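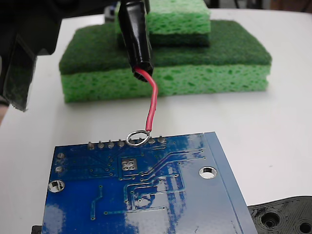
The wire on Elba Toledo's bench is a few centimetres long, red, and bare at one end, which ends in a silver metal ring. A person can pick it up and put that ring on a header pin without giving it much thought. Getting a robot arm to do the same job has taken her group the better part of two years.

Toledo runs the manipulation side of Lendano, a small research lab that studies how robots handle things that bend. Rigid parts are fairly well understood. Once a gripper has hold of a bolt, the controller knows where both ends of the bolt are. With a wire it knows only the end it is holding, and the other end can be a centimetre or more from where the geometry says it should be.

The usual answer in industry is a fixture. The wire is held in a jig, the board is clamped at a known position, and the arm repeats a path it has been taught. Hatem Ramadan spent seven years programming cells of that kind before he joined the lab, and he has no complaint about them.

"If you're making the same product for three years, build the jig," he says. "We're interested in the places where the board changes every couple of weeks, or it comes back for repair and it's never sitting the same way twice."

The group's method, called Vurow, does away with the taught path. A learned policy takes in camera images and puts out small gripper motions, several times a second, with no model of the wire and no measured position for the board. It was trained on 715 demonstrations, all done by people steering the arm by hand. Most were recorded in April, and Thijs Desmet did more of them than he cares to remember.

The demonstrations themselves are not unusual. What the lab changed is how they are used. Early versions learned from whole runs, start to finish, and the resulting policy was good at the long approach and poor at the last few millimetres. Desmet went back through the recordings and found that most of each run was travel through open space, and very little of it was the part that mattered.

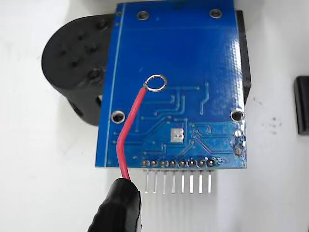
A blue circuit board seen from the back, its eight header pins pointing down, with a red wire running across it from a small silver loop.

So they split the task. One network handles the approach. A second takes over near the board and sees only a tight crop of the picture, centred on the free end of the wire. It was trained mainly on corrections – stretches where the operator had missed, backed off and tried again. Those had been treated as bad data and nearly thrown out.

"We had a folder called rejects," Desmet says. "It's now most of the training set for the second stage."

The work surface is kept deliberately untidy. Kitchen sponges get stacked near the board, and the board gets turned and shifted between trials. Toledo wants a policy that copes with clutter and with things of the same colour as each other, and sponges are cheap and soft enough that a bad move does no harm.

Glare has been the more stubborn problem. Solder mask is glossy, and under the bench lights a reflection can wash out a good part of the board.

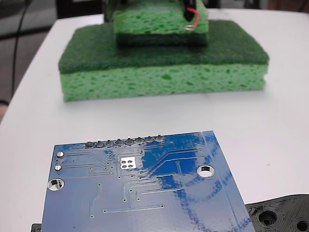
Mounir Badawi, who wrote the vision code, tried polarising filters and then dropped them. They dimmed the image enough to slow the cameras down. His present approach is to vary the brightness and add false highlights to the training images, so the network learns to lean on the pins and the wire and to put less weight on the colour of the board.

It still fails. The most common fault is a ring that comes to rest across the tops of two neighbouring pins and stays there. From above that can look a lot like success, and the policy sometimes stops too soon. Badawi is testing a second view from the side. Ramadan would sooner measure the force at the fingertip, and the two of them have been arguing about it, amicably, for over three months.

The lab plans to release the demonstrations with the paper, rejects included.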